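March, 7.40 a.m.

Our great readers' parking appeal enters its second week. We asked the town to send in its parking fines so we could work out where Drullard's wardens earn their keep. So far we have 128 replies, 33 of them with a fine attached. The rest are opinions.

Lachlan Ormsby has sent 23 emails by himself, all concerning one bay outside the chemist. He may be our best source. I've given him his own column in the spreadsheet and feel slightly ill about it.

Editor wants a map by lunch. I have a headache and half a croissant.

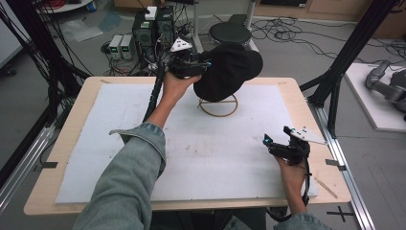 Black cap, wire stand, both hands busy.

Noon. No map. Lachlan has sent a drawing of the bay, to scale.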